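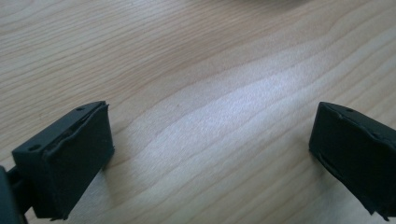
Flindeo

Flindeo is a phishing-report tool for workplace email. Made by Humach, a small software firm. It puts a button in the mail program; the user clicks it, the suspect message goes to whoever handles security at that office, and a copy is pulled apart on a server to look at the links, the headers and any attachments. Often confused with spam filters. It is not one, and it doesn't block anything on its own unless an administrator turns that on.

The program is best known outside its own customers for the Girkbridge incident (see below), and for the Lumbao score, a way of ranking reports that a couple of other tools later copied.

Name

The name has no meaning. Early builds were called Mailbell, dropped when another product with that name was found. "Flindeo" came off a list of made-up words that were still free as web addresses. Pronounced FLIN-dee-oh, though a training video from the company says flin-DAY-oh all the way through.

Background

Phishing is the sending of fake messages to get passwords, money or a foothold on a network. Filters catch the bulk of it. What's left lands in the inbox, and at that point the only one looking at it is the person it was sent to.

Most offices already had a rule for this before tools like Flindeo: forward it to the help desk. Problems with that. Forwarding a message normally strips the original headers, so the help desk can't see where it came from. People forget the address. Some forward the message to a coworker first and ask if it looks odd, and the coworker clicks. And the help desk inbox is shared with printer trouble and door badges, so a report can sit there all day.

Report buttons fix the header problem by sending the whole message as an attachment. Flindeo was not the first to do so.

History

Humach was a two-room company selling backup software to dental and law offices when Angelica Lumbao joined it to run support. She kept a spreadsheet of the phishing mail customers sent in, with a column for how good each sender's past reports had been. That column is the start of the Lumbao score. The spreadsheet reached 3000 rows before anybody wrote code for it.

First version was a script. It read a mailbox, saved attachments to a folder and wrote a line to a log. No button. Users had to drag the message in. A button for the desktop mail program came next, then the web one, then phones — the phone version was late and for a long while it could only report one message at a time.

Version 2 was released on Tuesday, June 25, 2019. It moved the message analysis off the customer's own machines and onto a server run by Humach. Some customers objected. Reported mail can have private material in it, and a law office in particular may not be free to send a client's message to an outside company just because an employee thought it looked fishy. A self-hosted edition was put back on sale in September after complaints. It lags behind the main one in features.

The backup software was sold off later and the company now does Flindeo and not much else.

How it works

The user selects a message and clicks Report. A small box asks whether they clicked a link, opened an attachment or typed a password. All of these can be left blank. The box was contested inside the company, as it was feared that people who had clicked would not report at all if asked. It stayed, but the wording was softened, and the message gets sent before the box opens, so closing it does no harm.

The message then leaves the inbox and goes to a holding folder. It can be restored from there by the user or an administrator.

On the server:

Headers are read and checked against the usual sender records (SPF, DKIM, DMARC).
Links are listed, shortened ones are expanded, and each is compared with known bad addresses.
Attachments are hashed. Unknown ones can be opened in a sandbox, if the customer pays for it.
The text is compared with other recent reports from the same customer, to group copies of one campaign together.

The result goes to a queue that a human works through. The human picks a verdict: harmless, spam, phishing, or test. "Test" is for the fake phishing mail that many offices send their own staff as training. The reporter gets a short reply with the verdict. This reply can be switched off. The manual advises against that, on the ground that people stop reporting when they never hear back.

Once something is marked phishing, an administrator can search for the same message in every other mailbox and pull it. This is called Sweep. Sweep needs broad rights over the mail system, which has been the main target of criticism, see below.

Lumbao score

Each person who reports mail has a score. It begins in the middle. It goes up when a report is judged phishing and down a little when the message was harmless. Spam leaves it where it is. Old reports fade, so a person who was good at this years ago and has stopped looking will drift back to the middle.

The score sets the order of the queue. A report from somebody with a strong record is read first. Several reports of one message are added together, with a cap, so that a whole department reporting the company newsletter does not push it over a real attack. (The cap was added after exactly that happend at one customer.)

Scores are hidden from users by default. A leaderboard can be turned on. Offices that did so saw more reports and worse ones, going by Humach's own notes, and the setting was moved to a deeper menu.

There is also a weakness with new hires. They have no record, so their reports go in the middle of the queue, yet they are targeted a lot — fake messages "from the boss" in the first weeks on the job are a common trick. Later versions have a setting that lifts reports from new accounts for a set time.

Girkbridge incident

Girkbridge, a freight booking company with 4000 mailboxes, was hit by a run of fake invoice messages sent from a real supplier's hijacked account. As the account was real, the sender checks passed. The filter let them in. 200 employees received one.

The first report reached the queue 23 minutes after the first message arrived. It came from a billing clerk with a high score, so it went to the top and was read right away. The analyst marked it phishing and started a Sweep.

Here it went wrong. The Sweep had been set to match on sender alone, not on sender plus subject or link. It pulled every message the supplier had ever sent, years of real invoices and shipping papers with them, out of every mailbox in the company. The messages were in the holding folder and not gone. But the holding folder was set to empty itself at night, and by the time billing noticed, part of it had been. Restored from backup over the next days, mostly. Two trucks' worth of customs papers had to be redone by hand.

No passwords are known to have been lost in the attack itself. The case gets used in training courses both as a success of user reporting and as a warning on bulk removal.

Changes made afterward: Sweep shows a count and a sample before it runs, a match on sender alone needs a second administrator to approve it, and the holding folder no longer empties while a Sweep is under review.

Criticism

Rights. For Sweep to work, Flindeo needs to be able to read and move mail in all mailboxes. Anyone who gets hold of its account gets the same. Humach recommends a separate account for Sweep with its own sign-in, but the setup wizard for a long time created one account for everything and few customers went back to split it.

Privacy. See History. There is also the question of employees who use work mail for personal matters and report a personal message by mistake. The text is then readable by the analyst.

Scoring people. Some labor groups dislike any number attached to an employee's name, hidden or not. The license terms forbid using the score in performance reviews. No technical barrier to it, the scores can be exported.

Blame. A more general complaint, not only about this product, is that report buttons shift work onto the staff that the mail system ought to do. The reply usually given is that the filter learns from the reports. Whether it does depends on the customer connecting the two, an optional step.

Editions

Standard. Hosted by Humach. Button, queue, replies.
Plus. Adds Sweep and the sandbox.
Self-hosted. Button, queue, replies, Sweep. No sandbox. Updates come out later then the hosted ones.

A free edition with no queue, just the button and forwarding with full headers, was offered for a time and withdrawn. Copies still work.

See also

Email spoofing
Incident response
Sandbox (computer security)
Security awareness training
Spear phishing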